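# Putting the ski gear away

Apr 29, 2025

The Pikholm trails closed for the season, so the gear is going into the basement.

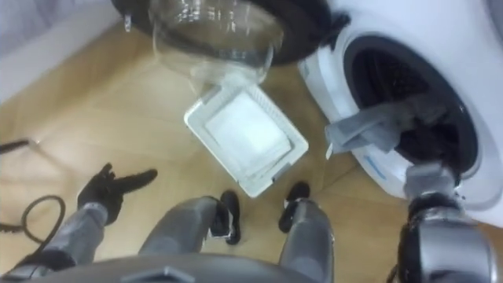 *Laundry at the washer, door open.*

I skied 436 kilometers this winter, down from 532 the year before. Most of that loss was February, when it rained for a week and the lower loop went to ice.

The skis are Farkas waxless touring skis, bought used. I scraped off the old glide wax, cleaned the bases, and put on a thick coat of soft wax that stays on until fall. The kick zone only gets a wipe. One edge had a spot of rust near the tail and I took it off with a rubber block.

Boots: insoles out, laces loose, newspaper in the toes. The left heel lining is worn through on my Vokgates. I glued a patch on it last spring and it held until the last month. A new pair in my size is $114 on sale. I'll probably buy them, but I want to try the Iteros first. Dindo Tiongson has a pair and says they run narrow.

Poles need new baskets. I have one spare and can't find the other.

I keep base layers and wool socks in a bin with a lid. I wash them at 40 degrees max, no softener, and hang them up. The gloves I do by hand in the sink.

Next year I want to wax more often and stop skiing on the parking lot side, where there's gravel.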